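Mazurek questions "lasts for years" claims on everyday clothing

BROLTPORT, October – Clothing repair and resale group Mazurek has today published its review of durability claims made by high street and online clothing sellers, and says most of them do not stand up to a simple follow-up question.

The review covered 1,768 product listings for plain tops, trousers and skirts. Sellers using phrases such as "made to last" or "built for life" were asked what the words meant and how they had been tested. Only 8 per cent of the listings were backed by a test result the seller was willing to share. In four cases the document sent over turned out to be a washing leaflet.

"We are told that clothes are getting tougher, and we would like to believe it," a Mazurek spokesperson said. "But a promise with no number of washes attached is just a nice sentence. Our menders in Zunudberg see what comes through the door, and it does not match the labels." 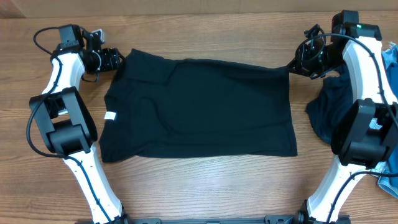
Black fabric item on a wooden tabletop.

Mazurek is also doubtful about the new Zika durability mark, which is due to appear on clothing labels from December. The mark scores garments out of 100, yet the published rules let sellers choose which seams are checked and do not require a second test after washing. Mazurek has asked for both points to be changed and has not yet had a full reply.

The group accepts that its own review has limits. It looked at what sellers say and can prove – it did not test the clothes in a laboratory, and it makes no claim about which brands wear out first.

The full review, with the questions put to sellers, can be read at the Mazurek shop in Broltport or requested by post.

ENDS

Notes to editors: Mazurek runs repair counters in Broltport and Zunudberg. It receives no funding from clothing sellers.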